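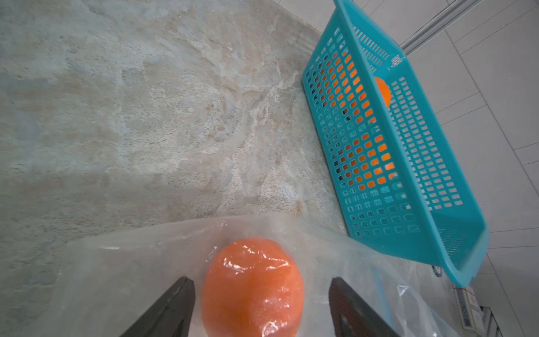 Oranges, the turquoise basket, and the counter I still can't keep clear.

5/29/22
4 min read

Sunday, and I told myself I'd write before the coffee wore off, so excuse the handwriting (well, the typing).

I got to the market late yesterday and came home with far too much fruit, as I always do when I shop hungry. The oranges were the good heavy kind, from the stall at the Remska end, where the man lets you squeeze them if you're polite about it. And then I was so tired that I dumped the lot on the counter, ate toast over the sink and went to bed. So this morning was Fruit Morning!

I have a rule about plastic bags now. Everything comes out of its bag the minute I get to it, and it goes in the basket with the slots so the air can get in. I made this rule in February, after I found three lemons at the bottom of a tied-up bag that had turned a shade of green I don't want to think about again. Zahira says her mother keeps oranges in the bag in the fridge and they last for weeks. Zahira also says her mother's fridge is colder than most people's freezers, so I'm not sure that counts.

The basket is my favorite thing in the kitchen at the moment and I know how silly that sounds. It's turquoise, really loud turquoise, and an orange sitting in it looks like something off a beach towel. I nearly bought the gray one, to be sensible, to go with the stone. But the counter is already gray and blue and a sort of sandy beige all swirled together, and I lose everything on it. I lost my reading glasses on it for most of Thursday. I did not need a basket I could lose too.

Zahira Wibisono (full name because she complained she never gets one in here) came over at eleven to borrow the big pot and stayed until nearly two. She peeled an orange in one long strip and hung it off the faucet, very pleased with herself. We talked about her new job at Abeysekara, which she likes, except it's 15 stops on the bus and someone always eats fish. We talked about whether I should repaint in here. She thinks yellow. I think she has never had to live with yellow.

After she left I wiped the counter down properly, moved the toaster to the other side, hated it there, moved it back. Then I tried the orange cake from the Emness cookbook, the one where you boil the fruit whole first – peel and all. It takes forever. The book says 70 minutes and I gave it longer since I got on the phone with my sister and forgot. The whole apartment smelled wonderful, though, and I don't even mind that the middle sank. I filled it with yogurt. Nobody is coming to inspect it.

There are still a few oranges left and I want to do marmalade, but I have exactly one clean jar. I'll look on the top shelf tomorrow – I have a feeling there's a box of them behind the fondue set.

Bed now. Must remember to ask for my pot back.

348 reads
15 comments
Share

More from this diary
The lemon incident
Grurker came to fix the oven (again)
Zahira votes for yellow
101 things on the top shelf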